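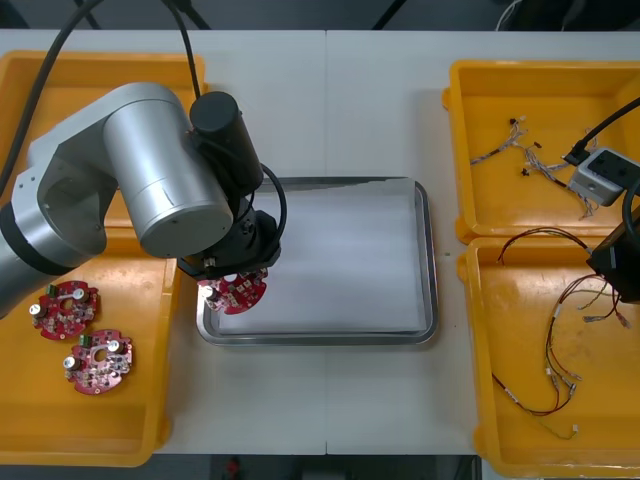

Progress on the Rindville parts recovery bench since the last report has been steady, with the glamour you would expect of a project about sorting. The grant paid for two things: somewhere to put parts and agreement on where they go. The yellow bins have settled the first question. The round red circuit boards now have a bin to themselves, and the steel tray gets a sheet of white paper, which cost next to nothing and has done more for finding small screws than the magnifier we budgeted for.

The agreement took longer. Irlow wanted everything sorted by size, Görtz wanted it by supplier, and for most of a month we had both systems, meaning neither. We now sort by what the thing is.

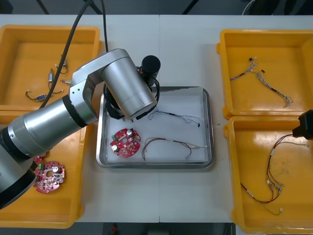 Wire harnesses remain the weak spot. They arrive from Anport in one carton, fond of each other, and untangling them takes longer than every other step. We have asked for them to be tied separately at the source. Anport has agreed in principle, a place where it has agreed to many things.

To April 6, 2025, we have logged 3,336 parts against the target in the proposal. Of the $500 set aside for containers, 90 dollars is left. We would like to spend it on labels, the present ones being masking tape and optimism.

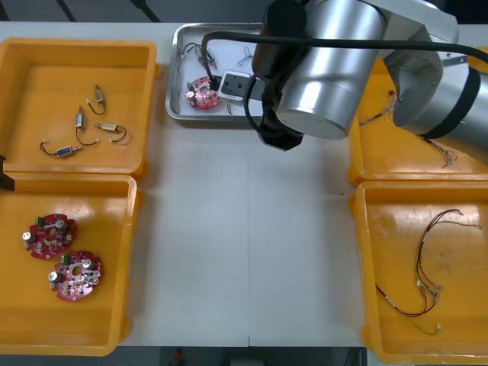
The solenoids were added to the list at your request and have gone in without a fuss. They still need a written rule for bent leads, as opinion at the bench is divided on how bent is bent. A draft runs to one page and will come with the July report, along with the revised parts list and the receipt for the tray paper, which we have located.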